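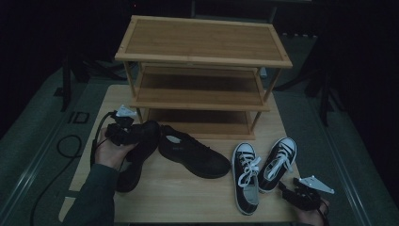

How far has the Plarnik repair room got since the spring report? It is open two evenings a week, the glue bench is in use, and 123 pairs of shoes have gone back to the people who brought them in.

Reports > Small grants > Kerkthorpe > Plarnik repair room

Work since the last report

The grant paid for the heel press, the finishing wheel and the first order of soles. The press came in good order. The wheel arrived with the wrong plug and sat in its box until Pascal Coste had it rewired. We lost most of a month to that, and the numbers for early summer are low as a result.

Most of what comes in is heels and split seams. Children's shoes are harder than we planned for - the soles are molded in one piece and often can't be replaced. We turned away some 200 pairs for this reason, and we now say so on the sign-up form.

Training

Illia Kushnir teaches the Tuesday class. There are 12 places and all were taken by September. Two people dropped out when their work shifts changed and their places were filled from the waiting list. Hand stitching takes longer to learn than the course plan allowed, so the welt repair unit has moved to the second term.

Money

Spending to date is $3,020, nearly all on equipment and soles. Rent is a little under budget. Thread and adhesive are over, mainly due to the switch to a low-odor glue after the upstairs tenants at Kirkach complained. We ask to move the unspent rent money to supplies.

Next steps

- Fit a second extractor fan over the glue bench
- Agree on a drop-off point in Stetsiuk, probably at the library
- Run the welt repair unit
- Send receipts for the second sole order

The Stetsiuk drop-off depends on the library's opening hours, which are under review. We will send a short note when we hear.

14 shares | 3 comments

Marta: Do you do boots with zippers?

Plarnik repair room: Yes, if the zipper tape is still sound. Bring them in and we'll check.

Dell R.: Stetsiuk would save me two buses. Hope the library says yes.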